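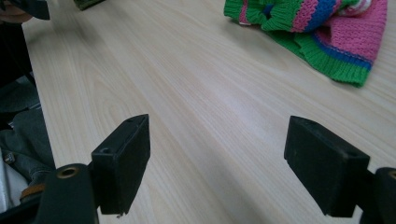 Week 5: How neurons decide which synapses to keep

Last week we followed a growing axon to its target. Now comes my favorite part of the course! A young brain makes far more connections than it will ever use, and then it starts taking them apart. We call this pruning, and it goes on for years, in some regions of the human brain well into the twenties.

Start with the basic idea. Two inputs land on the same cell. One tends to fire together with the cell, the other fires at odd times. The first gets stronger, the second weakens and may be removed. You can see this beautifully at the junction between nerve and muscle, where several axons share one muscle fiber at birth and only a single axon is left a few weeks later (in mice, anyway).

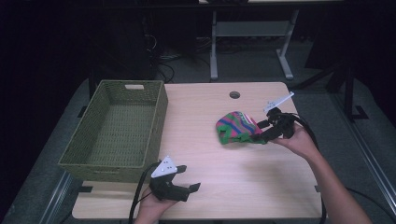
Striped cloth held in a gripper, with a green basket on the table.

Who does the clearing? Partly the microglia, the immune cells of the brain. Complement proteins, better known from fighting bacteria, can tag a synapse, and microglia carrying the right receptor swallow the tagged bits. Mice that lack the complement protein C3 keep extra inputs in the visual thalamus. Isn't that a wonderful reuse of old machinery?

Terms to know: critical period, complement, microglia, synapse elimination, dendritic spine

For the Burside lab session
The practice set has 490 traced dendrite segments with 3,731 spines marked. Work out the spine density for each age group and plot it. Segments shorter than 47 pixels should be left out. Bring your plot even if it looks strange, the strange ones are great to talk over!

Reading: Bonden reader, chapter on activity and wiring. The section on sleep is optional but really worth your time.

Plots are due 30 September 2021, before lab.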